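Velleneo Furniture Hire: Frequently Asked Questions

Do I have to hire a whole set?

No. You can hire a single chair if that is all you need. The Marnel and Trillum sets work out cheaper than choosing the same pieces one by one, but you can't swap items in or out of a set once it has been booked.

What is the shortest hire?

The shortest hire is 3 months. After that it runs month to month until you tell us you want to stop. We ask for two weeks' notice, by email or by phone.

How much is the deposit?

The deposit is £205 for most orders, whatever the number of pieces. We hold it until the furniture is back with us and has been checked, and then return it to the card you paid with. Please tell us if the card has expired in the meantime.

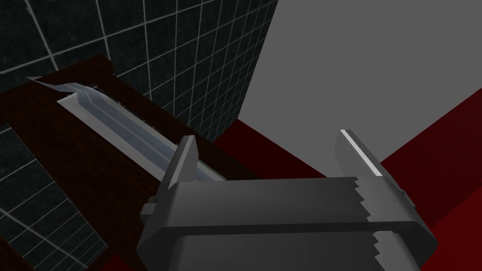
Marks from normal use are not charged for. Light scratches, faded fabric and worn drawer runners all count as normal use. Burns, deep cuts, missing parts and pet damage do not, and we will send you photographs and a price before taking anything from the deposit.

Where do you deliver?

We deliver up to 100 miles from the Mercado warehouse. Outside that area you can collect from us, or send your own carrier, as long as they bring blankets and straps. The warehouse dates from 1856 and the yard gate is narrow, so anything bigger than a long-wheelbase van has to load from the street.

Will you carry furniture upstairs?

Yes, to the second floor, or higher if there is a working lift. Please measure the stairs at their tightest turn and put the width on the order form. If a piece won't go up, we take it back and you pay for the delivery but no hire.
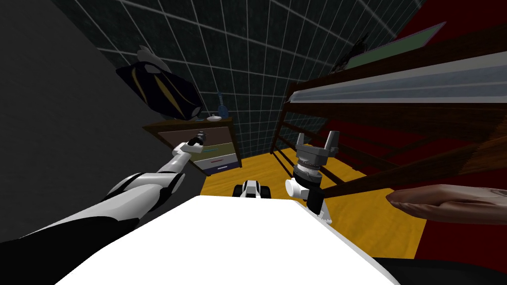

What counts as a large item?

Anything that takes two people to carry is a large item, and the delivery charge depends on how many of these you have ordered. Beds, sofas and wardrobes are always large. A wooden dresser with drawers, like the one shown, is charged the same way, and so is a large table such as the white one. Bedside cabinets, lamps, mirrors and dining chairs are small items and travel free with anything large.

Can I move the furniture to a new address?

You can, but tell us first so that we know where to collect from. We can do the move for you at the normal delivery rate. June is the busiest month for moves and we are often booked up well ahead.

Do I need to protect my floors?

We fit felt pads to the feet of tables, chairs and dressers before they leave the warehouse. Pads pick up grit, so check them now and then and ask us for new ones when they wear thin. Lift furniture when you want to shift it, even a short way. Rugs are not included in any set.

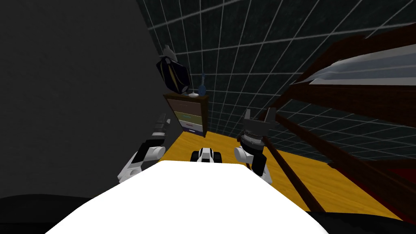 Wooden floor and grey wall.

Is the furniture insured while I have it?

Our own policy covers it in transit only. Once it is in your home it needs to go on your contents insurance, and most insurers will ask for a list with values. The list is on the second page of your hire agreement.

Can I buy something I have hired?

Usually. Half of the hire you have paid on that piece comes off the price. Ask Hamish Purves in the sales office for a figure, giving the number on the label underneath.

When can I ring?

The phones are open from 8.30am to 5pm. Emails sent after 4pm are answered the next working day.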